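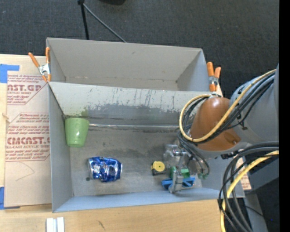 Custel storage subscription -- anyone done the sums?
Home & Household > Moving and Decluttering

pipistrelle_sue wrote:
We're between houses from August and my sister keeps going on about Custel. For those who haven't had the leaflet, they drop off empty plastic bins, you fill them, they take them away and you pay monthly per bin. You book them back through an app when you want something.

The leaflet says you "only pay for the space you use". Well, yes, so does everybody who rents anything. The quote they gave me was £70 a month for what I think we'd need, and then there's a charge every time you want a bin back, which was in much smaller print.

Has anyone used them for longer than the introductory period? I don't need to hear that the driver was lovely.

gadfly57 wrote:
The driver was lovely.

Used them while we had the kitchen done. Bins came back in the state they went, nothing missing. I can't say it was cheap but it was easy, and I'd have paid double not to have the contents of the larder in the bath for another month.

Marrowfat wrote:
£70 a month is £840 a year to store things you've already proved you can live without. What's in the bins, if you don't mind my asking? If it's books and Christmas decorations I'd be asking a different question.

pipistrelle_sue wrote:
Books and Christmas decorations. Also the good crockery, my dad's tools, and a lot of bedding.

I take the point but I'm not getting rid of my dad's tools to please a spreadsheet.

Marrowfat wrote:
Wasn't suggesting the tools. The bedding, though. How many beds have you got?

tollgate wrote:
Leave the woman's bedding alone.

Sue, I did a proper comparison last year when my mum moved. Self-storage unit at Riis (the one behind the tyre place, first floor, you need the lift) against Custel against a garage rented from a bloke in the village. The garage was cheapest by miles and everything came out smelling of it. Riis was in the middle if you had your own transport. Custel was dearest once you went past the first few months, and that's before getting anything back out.

The thing with Riis is they put the price up after the first year. Hers went up and she only noticed from the bank statement. I rang and they knocked it back down in under two minutes, which tells you what they thought of the increase themselves.

gadfly57 wrote:
They all do that. My gym does that.

Orla_in_the_attic wrote:
I'm going to disagree with tollgate. I compared the same sort of thing and Custel came out cheaper for me, but I don't drive. Put two van hires on the bill and a Saturday of your life each time and the self-storage unit isn't the bargain it looks. People always leave the van out of their sums.

tollgate wrote:
I did say if you had your own transport.

Orla_in_the_attic wrote:
You did. I'm saying lots of us haven't.

pipistrelle_sue wrote:
We've got an estate car that fits a surprising amount if nobody wants to sit in the back. So I'm somewhere between the two of you.

What about the bins themselves? The leaflet makes a great fuss about them being "archive grade". I couldn't find out what that means and neither could the girl on the phone. She went off to ask and came back and said it meant they were very good.

Marrowfat wrote:
It means they're bins.

h_pargeter wrote:
I worked in a council records store for 29 years so I'll stick my oar in. "Archive grade" printed on a plastic tub with nothing after it is decoration. For paper you want a dry room that doesn't swing between hot and cold, and you want to keep it off the floor. The tub is a long way down the list. A sealed tub packed on a damp day will keep the damp in beautifully.

So ask about the building. Is it heated at all, has it ever flooded, where do your bins sit. If they won't say, I'd draw my own conclusions.

The books will be fine for a few months almost anywhere dry. Pack them flat or upright, never on their fore-edges, and don't fill the bin to the top or you'll never lift it.

Dayana Chávez wrote:
Can I ask about lids? We bought a stack of the Flesano ones to do it ourselves and the lids bow in the middle as soon as you put a second one on top. Husband says it's how we've packed them. I say a lid ought to be a lid.

h_pargeter wrote:
Could be either. If there's a gap under the lid then it's carrying all the weight itself, so fill the space with something light like towels or pillows. But thin lids do bow whatever you do. Heaviest at the bottom, and don't go more than three high.

Marrowfat wrote:
At last, a use for the bedding.

Dayana Chávez wrote:
Thank you, I'll show him that. Selectively.

tollgate wrote:
We had Zolton ones for mum's and they were better on the lids but the handles dug into your fingers something awful. I think you pay for one or the other.

pipistrelle_sue wrote:
Update for anyone still reading. I rang Custel again and asked h_pargeter's questions. Heated: "it's temperature managed". Managed to what? Didn't know. Flooded: not as far as he was aware. Where do the bins sit: on racking, which he did sound sure of.

Then I asked for a full price in writing for 10 months with two lots of retrievals and it came to over £900 with the insurance, which you have to take unless you can show your own policy covers it. No sign of the insurance on the leaflet.

gadfly57 wrote:
Check your house contents policy. Ours covered it up to a limit, but I had to send them a letter.

Marrowfat wrote:
£900 to look after some pillowcases.

Orla_in_the_attic wrote:
For comparison, my Riis quote was £639 for the same length of time, and then the vans on top. So you with your estate car might well be better off there. I still wouldn't be.

pipistrelle_sue wrote:
Going to look at Riis after work tomorrow. Taking a torch and a sceptical husband. The tools are going to my brother's whatever happens, he's got a dry workshop and he owes me for the caravan.

tollgate wrote:
Ask them what it goes up to after the first year and get it in an email. And try the lift while you're there -- it was out of order twice when we were moving mum's things.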